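December, evening

Rain since the morning and the path to the ferry is under water again, so I stayed in and worked on the translation for Senga. She wants the chapter about the winter of the big storm before the holidays. I have 14 pages finished and I am not content with the first four. There is a word the old people of Dretholm use for the wind that comes just before snow, and I have tried three English words for it and each one is wrong. I wrote to Moushumi to ask what she would do. She answered within the hour that I should leave it as it is and let the reader guess. Perhaps she is right, but I find it a little lazy of me.

At noon I walked to Verschueren for bread and stamps. Geert De Haan was there, complaining about the price of the boat to Musholm, and he held me at the door for a long time. He asked if I was homesick. I said no, and then on the way back I noticed that I had been thinking in Flemish the whole morning, so maybe the answer was not so exact.

The afternoon was slow. I baked nothing, although I had promised myself to try my mother's almond cake. Her recipe is in spoons and cups and she never said which cup.

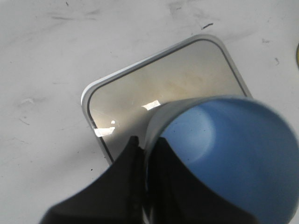
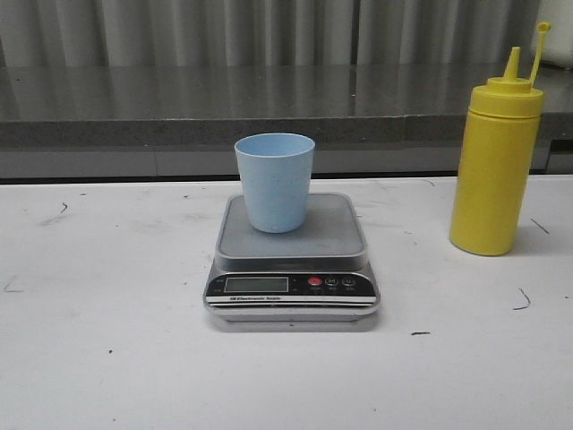 The blue cup on the scale, and then the cup on the table next to it. 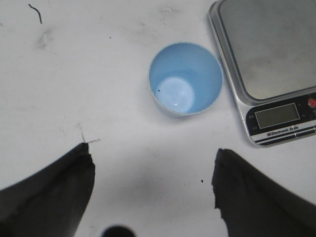

After tea Lieven telephoned from Mestwood. His knee is better and he can climb the stairs again, one at a time. He has sold the piano, for 400, to a young couple with a baby, and he told me this in such a cheerful voice that I understood he was sad about it. I remember Joris playing on it at the New Year party, very badly, with his coat still on. I did not know what to say, so I asked about the garden, and we talked about the pear tree until his dinner was ready.

Read until ten. I am on page 187 of the letters and I still like the sister much better than the famous brother. Tomorrow I must start with page one again, without the dictionary, and read it aloud. The wind has turned to the north and the kitchen window is making its noise.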